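Senstead Evening Institute
Building Services, Unit 4: Sound in Rooms
Handout 2: Reverberation and absorption
Revised July 30, 2021

Read this before the practical at Fleltham. The decibel scale was covered in Handout 1 and is not repeated.

1. Reverberation time

When a source stops, sound in a room does not stop with it. Energy goes on reflecting between the surfaces and loses a little at each contact. The reverberation time, T, is the time taken for the level to fall by 60 dB. It is given in seconds and always for a stated frequency band. A value of T quoted without its band is of little use, as most rooms hold low frequencies longer than high ones.

For ordinary rooms we use the Sabine formula:

T = 0.161 V / A

V is the volume in cubic metres and A is the total absorption in square metres. A is found by multiplying the area of each surface by its absorption coefficient and adding the results. A coefficient of 0 means that all the energy is reflected, and 1 that none is.

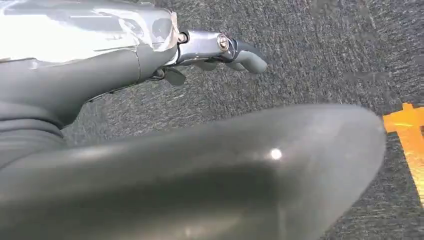

The formula assumes that sound is spread evenly through the room and that absorption is not gathered on one surface. It becomes unreliable where the average coefficient is high, and in long corridors or very flat spaces. Use it with care in the Takow exercise, where nearly all the absorption is in the ceiling.

2. Worked case

A seminar room measures 7 m by 5 m by 3 m. Volume is 105 cubic metres. Floor and ceiling are 35 square metres each and the walls total 72 square metres. Take the coefficients at 500 Hz as 0.20 for the floor, 0.05 for the ceiling and 0.05 for the walls. Ignore doors and windows.

Floor: 35 x 0.20 = 7.00
Ceiling: 35 x 0.05 = 1.75
Walls: 72 x 0.05 = 3.60
A = 12.35 square metres
T = 0.161 x 105 / 12.35 = 1.37 s

This is too long for comfortable speech. Replacing the ceiling with tiles of coefficient 0.70 brings A to 28.35 square metres and T to 0.60 s.
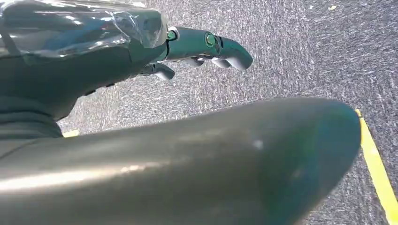

3. Types of absorber

Porous absorbers (mineral wool, heavy curtain, open-cell foam) work by friction as air moves through the material. They are effective at middle and high frequencies. A thin layer fixed to a hard wall does little in the bass, where the air close to the wall barely moves. An air gap of 50 mm behind the layer extends its useful range downwards.

Panel absorbers are thin sheets over a sealed cavity. They absorb over a narrow band near their resonance, usually in the bass. Increasing either the mass of the sheet or the depth of the cavity lowers that frequency.

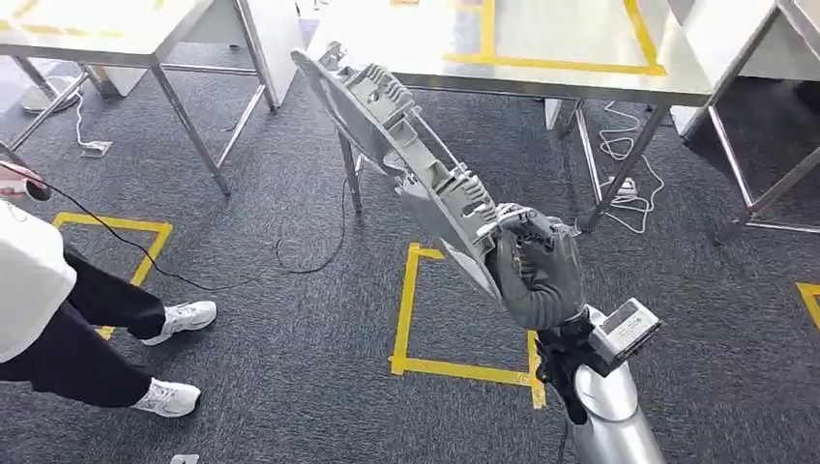

Does doubling the absorption in a room halve the level of a steady source?

The level falls by 3 dB in the reverberant part of the field, which most listeners would call a small change. Close to the source, where direct sound dominates, the reduction is less.

4. For the November class

Repeat the worked case at 125 Hz using the coefficients in the Bermúdez tables. Show all areas and give T to two decimal places.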